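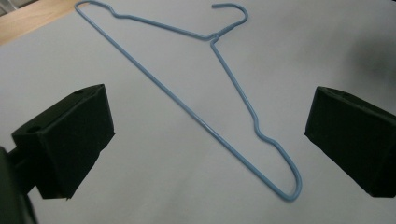
Dropped hangers and the February finger fault: your questions

We had a lot of mail after we paused the hanger task at the Dudgate workshop, and most of it was really good mail, full of ideas. Thank you! The answers are collected on this page and we'll keep adding to them.

What went wrong?

The gripper was letting go of wire hangers partway through a lift. It would close on the wire, the software would report a good grasp, and then somewhere between the table and the rail the hanger would swing, twist and drop. Of the 100 lifts in our check run, 13 ended that way. Before February we hardly ever saw it.

Was anyone hurt?

No. Two hangers landed outside the marked area, and that was enough for us to stop. A wire hook coming down near somebody's face is a safety matter even if the hanger weighs next to nothing.

So what was the cause?

One of the screws holding a finger had worked loose. The finger could rock by a tiny amount, so the two faces met at the tips and left a gap farther back. On a folded towel you'd never notice. On thin coated wire it's the whole story – the wire rolls into the gap and the grip turns into a hinge.

Why did the software call it a good grasp?

It was looking at how far the fingers had closed and how hard the motor was working. Both numbers looked right. We had no check for whether the object was turning once it was held. We do now, and it's my favorite part of the fix: the wrist camera compares the angle of the hanger at the start of the lift and again a moment later. If it has swung, the arm lowers it and tries again.

Does it matter where you grab a hanger?

Very much, and I could talk about this all day. The long bottom bar is the easiest place to reach and the worst place to hold, as the hook end wants to swing down. The twisted neck is better because there's more for the fingers to bite on. The notches in the shoulders are tempting, but the fingers tend to slide off the bend and stop somewhere you didn't plan.

Which units are affected?

Any Tagle gripper with the older screw set. If your log shows fault code 3549 more than once in a session, stop and check the fingers before you do anything else. The team at Prukthorpe found the same looseness on one of theirs.

How do I check mine?

Power down first and wait for the status light to go out. Hold the body in one hand and try to rock each finger from side to side. There should be no movement at all. Then close the fingers by hand on a strip of paper and look for light between the faces. If you find play, tag the unit and leave it off. Please don't just tighten the screw and carry on – the thread may be worn, and it will come loose again.

Where do I get the new screws?

From the Vetmont parts desk. Ask for the finger kit, version 2. It comes with thread lock, which needs a full night to set.

Can we still use plastic hangers in the meantime?

Only on a gripper that passes the check. Plastic ones are thicker and hide the problem nicely, so a good run with them doesn't tell you the fingers are sound.

When does the wire hanger task come back?

It's already running again at Dudgate in the mornings, with the wider floor marking and eye protection for anyone inside it. Prukthorpe restarts once their kits are fitted. If you see a drop, even a harmless one, save the log and send it to us. We love getting them.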